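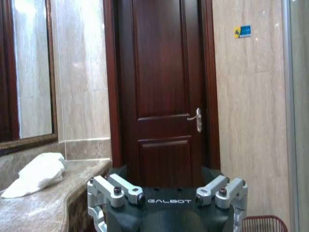

What is the Murnar Defence Liaison Office?

The Murnar Defence Liaison Office is a civilian body which handles contacts between the regional administration in Murnar and the army units stationed at Fonville and Purkville. It has no command over soldiers and it does not own weapons or vehicles.

History

Before the office was opened, each town council wrote separately to the garrison commander about noise, road closures and damage to fields. The answers came slowly and were often different from one town to another. In March the regional assembly asked for one common address for these matters, and the Ministry of Defence agreed under the condition that the region pays the rent and the salaries. The founding agreement was signed on Nov 14, 2019 in Fonville. The first head of the office was chosen by the region, and the deputy was an army officer sent by the garrison. This division of the two posts is still in use.

The agreement was criticised in the assembly by members from the Kos district. They said that the district has the largest part of the training ground but received only one place in the advisory board. A second place was added later, after the district council had refused to send its representative to two meetings.

Tasks

The office publishes the calendar of exercises and informs the schools, bus companies and farmers when a road must be closed. Notice has to be given at least 5 days before the closure, except in the case of an emergency. It also receives complaints and passes them to the right department of the army. In its first full year it received 383 complaints, and most of them concerned night firing at the Kos range. Requests for compensation are registered by the office, but the decision belongs to the ministry.

Another task is the yearly meeting on civil protection, where the fire service, the hospitals and the garrison compare their plans. The minutes are public, with the exception of the pages on ammunition storage.

Organisation

The office has around 24 employees, of whom the larger group works in Murnar and the smaller one in Purkville. The advisory board has 19 members. They are named by the town councils, the farmers' union and the garrison, and they meet four times in a year. The board can give an opinion on the exercise calendar, but the garrison is not obliged to follow it. 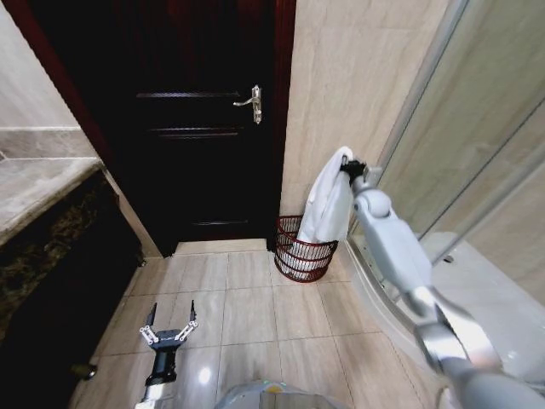

Dark wooden door with a silver lever handle, beside a tiled wall.

Dispute on the Purkville branch

The ministry proposed to close the Purkville branch and to move its work to Fonville. The town council of Purkville was against this and argued that older residents would have to travel too far to make a complaint in person. The branch stayed open, with shorter hours. The opening hours are set by the region and are printed together with the exercise calendar.

See also

Kos training range
Fonville garrison
Regional assembly of Murnar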